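Why Is Orange Called Orange?
Print this page
E-mail this page to a friend
Search Ask Pumora Type your question Go
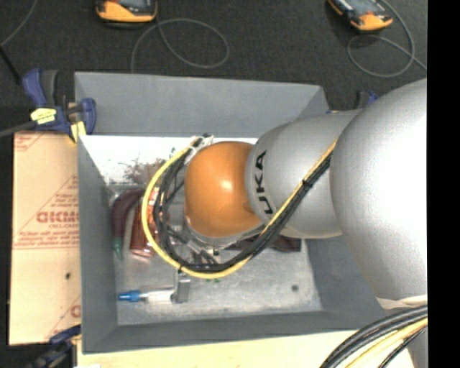

A reader named Noemi Ferraro wrote to us in April with a question she had clearly been carrying around for a while. Which came first, she wanted to know, the color or the fruit? Her brother said the color. Her brother was very sure. Her brother, we are sorry to report, is wrong.

The fruit came first. At least, the word did. Things have been orange for as long as there have been sunsets and rusty rocks, but English speakers got along for hundreds of years without a special name for it. If they needed one, they said "yellow-red," which does the job but won't win any prizes.

The word itself took the long way to get to you. In southern India people had a name for the orange tree, and it turned up in the old language Sanskrit as naranga. Traders carried the fruit west, and the name went along for the ride. In Persian it became narang. In Arabic it was naranj. Spanish speakers still say naranja, so they have kept their N very nicely.

Other people were more careless. Try saying "a norange" out loud, fast, 6 times. Can you hear where the N belongs? Neither could anybody else. In Italian and French the N slid off the front, and by the time the word reached English it was already gone. English is in no position to complain. It used to have a snake called a nadder, and now it has an adder. An apron was once a napron.

For a long time after that, "orange" meant only the thing you eat. People started using it for the color in the early 1500s, when the fruit had become better known and somebody wanted a quick way to describe cloth.

This explains a few odd leftovers. Why do we say a person has red hair when it is plainly the color of a carrot? The hair got its name before the color did. The robin has the same problem. Its breast is orange, but it has been called a redbreast for so long that it would be rude to bring it up now.

What about carrots, then? Why didn't we name the color after them? Many of the carrots people grew long ago were purple, yellow or white. Orange ones became popular later, and by then the job was taken.

Mixing your own is easy. Put 2 spoonfuls of yellow paint on a plate and add red a tiny dab at a time. Red is a bully. If you start with red and add yellow, you will use up all the yellow in the house and have something that looks like a brick.

Wafula Kaijage, age nine, has asked us to settle whether anything rhymes with orange. There is a hill in Wales called the Blorenge, which comes very close. Good luck getting it into a birthday card.

Next time: why is the sky blue, and why do grown-ups change the subject when you ask?

Print this page
E-mail this page to a friend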